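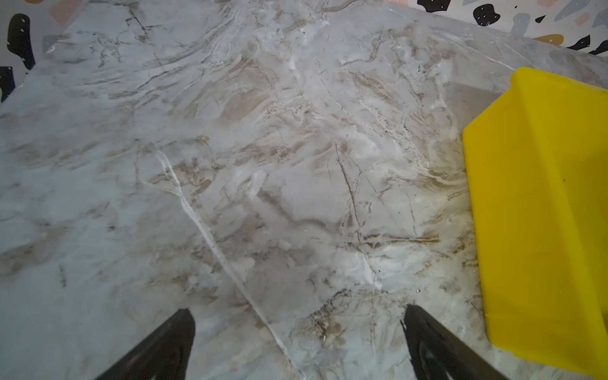 Leave the counter alone

Every few weeks someone tells me I need a thing for my counter. A tray. A tiered stand. A little rail with hooks, so the spoons can hang where I can see them. No. I have seen my spoons.

My case is simple and I'll make it fast, I have to be out the door. A work surface is for work. Put stuff on it and you have a shelf. Most of us have plenty of shelves and 2 square feet of surface to chop an onion on, then we wonder why we order takeout.

One bin is fine. I'm for one bin. Yellow plastic, bright enough that you notice it and feel you should deal with it. Stuff goes in during the day, stuff gets put away at night, the bin is empty again. A nice woven basket doesn't work like that. It blends in. I had a Fimitz basket on the counter from last June until this spring and at the bottom were 14 takeout soy sauces and a key to a place I moved out of.

My neighbor Mỹ Nông disagrees with all of this, loudly. She cooks more than I do and better, and she keeps oil, salt, fish sauce, two jars of chopsticks and a rice cooker right out where her hands are. She says a bare counter belongs to a person who eats cereal. Fair. I do eat cereal. But she wipes around those jars every night, lifts each one, and I know I won't. If you're a lifter, ignore me.

The other thing is the pattern. People pick marble looks because it's pretty, and it is, all those veins and cloudy bits. It also hides everything. Tan swirl, brown swirl, coffee. You can't tell till your sleeve sticks. So you have to wipe the whole thing, not the spots you think are dirty, and you can only wipe the whole thing if it's clear. I timed it once. Clear counter, 35 seconds. With the toaster and the mail and the fruit bowl I gave up partway and ate a plum.

And corners. Corners are where it all ends up. Crumbs, rubber bands, that one twist tie. The strip along the wall has a lip on it, then the seam where the panels meet, and if there's any gap at all something brown will move in.
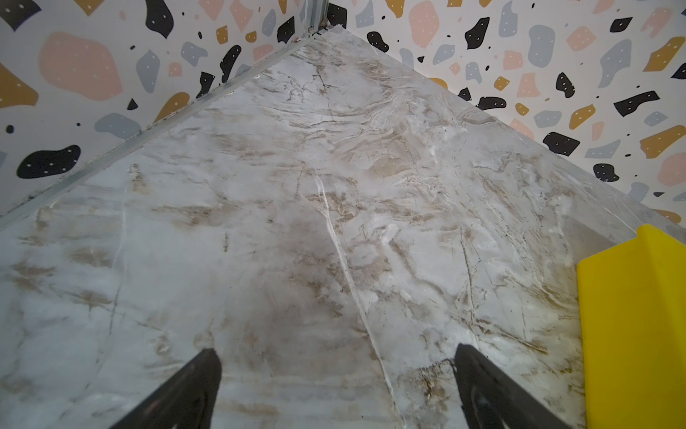

What I'd do instead of shopping

Take everything off. Floor, chairs, wherever. Wipe from the corner out toward you, old toothbrush for the seam. Then put back only what you touched yesterday. Yesterday, not "usually."

The Kandau organizer set my sister wants is 300 dollars, which is alot of money for a place to keep your clutter standing up. Buy a bin. Buy a yellow one. Or use the one that's under the sink already with the sponges in it, and throw out teh sponges while you're down there.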